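Thursday at the Volness open evening

I had never been inside the Volness building before, although I drive past it most weeks. They do an open evening every April and this time I signed up. It started at 6, and you got a name badge and a cup of coffee, and then you were sent off to whichever demo had room.

I went to the simulation room first. Nayara Coutinho was running it. She works on the software side and had a simulated robot arm up on a big screen, with a table and a couple of containers for it to work with. Her group tries jobs out in the simulator before anyone runs them on a real arm. She said they had done some 1,000 runs of one sorting job since the winter, and most of those went on overnight with the lights off.
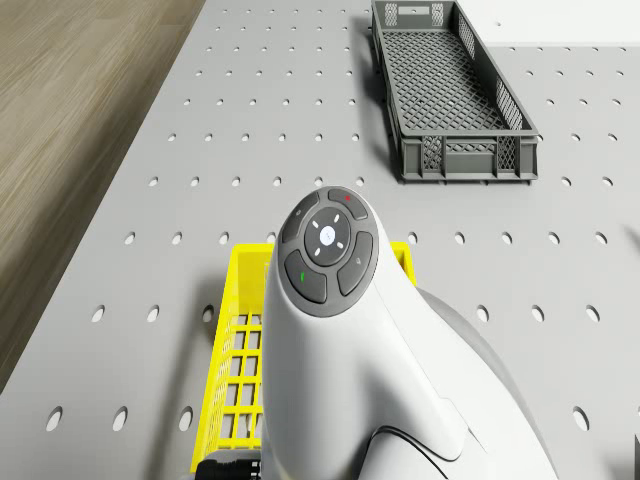 The simulated arm over the yellow basket, with the gray crate farther back.

The detail surprised me. I had expected stick figures and colored blocks. Even the button pad on the arm was drawn in, with its little lights. Nayara said the people in her group argue about how much of that is worth doing. She is on the side that wants more of it. A man near me asked if the shadows matter, and she said they do if the robot is learning from pictures.

There were 3 rooms open in all, and the Stenamell people had the one across the hall, with conveyor parts. I only gave that ten minutes. It was crowded and I couldn't hear much, so I went back to Nayara's screen. 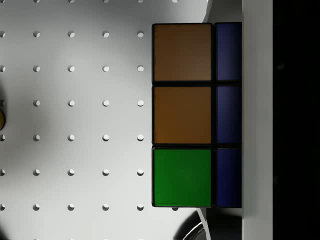
My own job is packing orders at Kindwood, and I wanted to know how close any of this is to what I do all day. I handle small boxes mostly, plus odd shapes that don't stack. Nayara switched to a close view down by the gripper. With the white finger right up against the blue side of the cube, you get very little else besides the pegboard, and I said I would have trouble working from a view like that. She said that's why they like to have more than one camera. As for my job, she wouldn't guess at a date. Boxes are fairly easy, she said, and bags are hard.

Trevor picked me up at 8. The badge is still on my jacket.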